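Edit room notebook, Drostitura
11 Aug 2025

Started on reel two of the assembly. The bad audio from the semifinal is still bad, so I moved it to its own bin and cut around it for now. If we can't fix it we will have to carry that whole stretch on the drum recording and the voiceover, and I would like to know that before we lock the order.

Where things stand. The assembly runs 90 minutes without titles. Target is 70. Most of what has to go is in the middle, where we follow the team from the practice ground to the tournament and stop at every roadside. I like the bus material but there is far too much of it. Took out the tire change and the second lunch. Left the singing in, although it starts late and the first line is missing. Mulugeta Beyene shot all of it from the back seat and says there is another angle on card 2. I looked through card 2 and found the market and the rain but no bus. Asked him to check the drive he has at home.

Sync. The field recorder drifted against the camera on the long takes. On the final it is out by a few frames at the start and clearly out by the end, enough that the stick hits the ball before you hear it. I had been lining up on the opening clap and trusting the rest. Stopped doing that. Now I line up on a hit near the start and a hit near the end and stretch the sound to fit. It works on takes with a clean hit at both ends. On the others I am cutting the take in pieces at the crowd shots and syncing each piece. Slow, but it holds. Put a yellow marker on every clip that has been done this way so the people at Noltutell know not to resync from the original files.

The rules section. Watched it again with the sound off. You still can't tell which team is which until the goal. Both sides are in white or near white, and the dust takes care of the rest. We tried slowing it down in July and it only made it long. Tried three things this morning:

Opened on the wide from the hill and held it longer. Better. You see which way each side is running.

Put the old coach's explanation over the wide instead of over his face. Also better, and it lets us lose his cutaway to the dog. Subtitles get dense though, he talks fast. Need to trim the translation, not the talk.

Froze the picture at the restart and drew a line for each goal. Looked like television. Took it out again.

The slow motion of the carved sticks stays for now. It was shot at the wrong shutter and flickers under the shop light. I ran the deflicker on a short piece and it took the grain off the wood, so I backed it down to half and that is livable. Full render tonight if the machine is free.

Music. Gebru (the village, not the file folder, I keep mixing these up in my own notes, will rename the folder) has the only clean take of the women's song. The track is roughly 300 seconds long and the part we want is in the last third. There is a motorbike going through it. I filtered what I could. The low end of the engine sits right where the drum is and I don't want to thin out the drum. Sent it over to Noltutell with a note. They have fixed worse for us.

Archive. The two newspaper clippings are scanned and in. The team photo is still a phone picture of a framed print, with the window reflected in the glass. Wrote to the family again for a loan or a proper scan. If it doesn't come we use the crop of the front row, which is clear of the reflection.

Storage. Backup of the Hurnance drive finished and verified. The log shows one file with no checksum, a duplicate of the drum take with a space in its name. Deleted the duplicate, kept the original, ran the check again, passed. The shelf copy is labeled and back on the shelf. Please do not take the shelf copy to do subtitles on. Export a low-res from the project, it takes ten minutes.

To do next:
- trim coach subtitles, then have Mulugeta read them against the talk
- finish the stretch sync on the final
- decide on the tire change for good (I say out)
- test the opening map at phone size
- find out who has the lens cloths

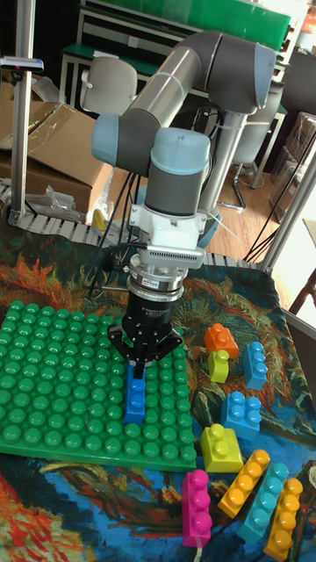

The map is the weak part of the opening. Village names are in thin dark type over a dark hillside and they vanish as soon as the view starts to move. The route line has the same trouble, brown on brown. I want flat green for the land and a strong blue for the route and the team's stops, the way the blue block stands out against the green baseplate, no outline or shadow needed. White for the place names, one weight heavier. I'll make two versions, one with the rivers left in and one without, and put both at the head of the reel so we can watch them run into the first shot of the field. The rivers may have to go anyway if the route is blue.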